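Left arm drops out mid-hold, gripper stays shut – bench 2

Opened by: Nikau Hoani
Site: Plosterness
Status: open, workaround in place
Shared 2 times | 5 comments

Problem
Left arm stops dead part way through a hold. Right arm carries on as if nothing's happened. No bang, no grinding, no knock beforehand. Gripper stays closed on whatever it's got and ignores the open command. Only way out so far is stop, power off, support the arm by hand, power on, home.

Log gives one line each time: fault 505, joint comms timeout, left. Manual from Grernenau says "check connections" and that's your lot.

Started in March after we put the new pick routine on. Might be nothing to do with it.

Safety bit, please read
Ilango had his hand near the left gripper when the arm came back after a restart. It went straight to home without waiting for the prompt. He wasn't hurt but it was close enough. Until this is closed: both hands clear before power on, second person on the stop button, nobody reaches in for the part. I don't care if it's a cheap part.

Log

09:10 – ran the pick routine empty, no parts on the table. 18 cycles, no fault. Typical.

09:35 – same routine with parts. Faulted on the second go, just after the left gripper closed. Restarted, homed. Note the gripper opened on its own during homing and dropped the part.

09:50 – swapped the control cable for the left arm with the spare from the cupboard. Faulted again. Put the old one back, so it isn't that cable unless both are duff.

10:20 – rang Selvaraj at Grernenau. He asked for the supply voltage at the base while the gripper is loaded. Don't have the right probe here, Narayanan is bringing one over from Mondness.

10:40 – turned grip force down from 100 to the low setting. Ran longer before it went, but it still went. Could be chance.

11:15 – slow run, jogging each joint by hand from the pendant. Fine until the elbow bends past its usual spot with the gripper low over the table. Then 505. Tried again, same place. First time I've been able to make it do it on purpose!

11:30 – looked at the cable that runs down the outside of the left arm. Goes through the strap on the upper link, then a big loop under the elbow and back up to the gripper. Wondering if the strap is too tight and it's pulling when the elbow moves. Not proved. Haven't undone it yet, want Selvaraj to say yes first as the arm is under warrenty.

11:45 – set up again for the tray test, left gripper on a part to the right of the tray, right gripper empty.
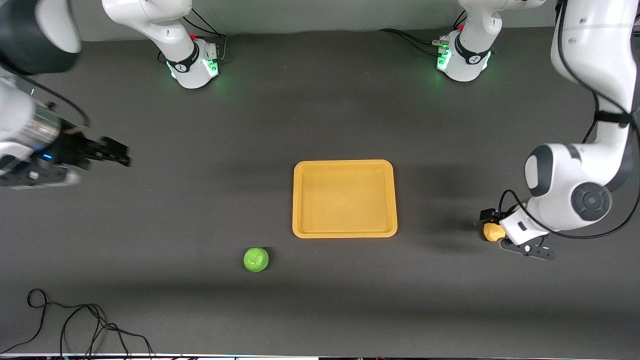
Bench 2, tray test. Left gripper closed on the yellow-orange part, base lights green on both arms.

Worth saying the base lights are no help with this one. Left base has been green through every fault I've watched, so don't go by the light when deciding if it's safe to lean in. Go by the pendant.

12:20 – Selvaraj rang back. OK to loosen the strap one notch, not to take it off. Done with the power off. Jogged the elbow past the bad spot, no fault. Did it again, no fault. Not calling it fixed on that.

Workaround for now
- Strap stays one notch looser.
- Low grip force only.
- Keep the elbow out of the far bend, Ilango has put a limit in the routine.
- If you get 505, stop and write the time down before you restart. The log gets wiped on power off, found that out the hard way.

Still to do
Voltage reading under load. New arm cable from Grernenau, ordered. Find out why it homes without the prompt – to my mind that's a worse fault than the one I opened this for. Raising it seperately.

Comments (5)

Narayanan Acharya
Probe is in my bag, with you after lunch. Don't tighten the strap back up before I've had a look please.

Aba Yakubu
We had 505 on the Arumugam bench last year. Ours was the plug at the gripper end, not seated properly. Looked fine, wasn't. Give it a push.

Nikau Hoani
Pushed it, felt solid. Will take it out and look at the pins when the power's off next.

Ilango Suvarna
Limit is in. Homing prompt is switched on in the settings, I checked, so it's skipping it and not just turned off.

Selvaraj Liyanage
Please send the settings file with the homing ticket. Do not run unattended until we've replied.

Questions about this ticket: bench support desk, Plosterness | Back to top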